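Home Diary Older entries Contact

April 19, 2025

Backpack day again. We are still collecting examples for the packing task, with the pink bag and the blue paperback, and I was on the controls from nine until Lieven Van der Linden took over after lunch. The target for this task is 1,000 good runs. We started the morning at 165.
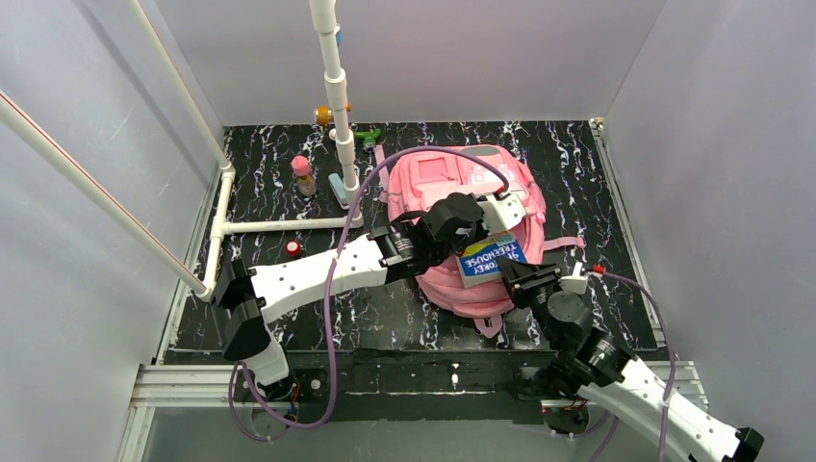

Both arms at work over the bag on the marbled top.

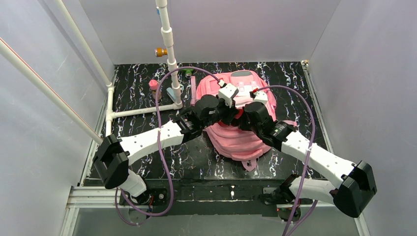 I had hoped to get further than we did. The first hour was slow. My hands were stiff and I kept closing the left gripper too early, so I threw out more runs than I kept. Sanne Desmet does the checking and she is strict, rightly. If the operator hesitates for a long time in the middle of a run, she marks it down, even when the book ends up where it should. Her view is that the model will learn the hesitating along with everything else. I argued with her over 2 of them and lost.

The other thing we talked about was variety. In February we did the whole towel task with the towel put down in nearly the same place each time, and the policy was useless as soon as anyone moved it a hand's width. So now there is a card by the keyboard with seven starting positions for the bag, and we go down it in order. It is dull, and moving the bag between runs takes nearly as long as the runs do. Karlijn Jansen wants to add more positions next week. I said let's finish these first.

Statik went down once, just before eleven, and took the last few uploads with it. Siham Mahrous got them back from the local disk. She has asked us to stop naming folders by hand — I think that was aimed at me.

Lunch was soup. Lieven is quicker than I am with the straps and got through more in the afternoon than I did all morning. I sat behind him and wrote the text labels, one line for each run, trying not to use the same sentence every time. My eyes were tired by five.

Tomorrow I want to start at position four and check the left grip before anything else. Need to ring Meijer about the spare fingers too, I forgot again.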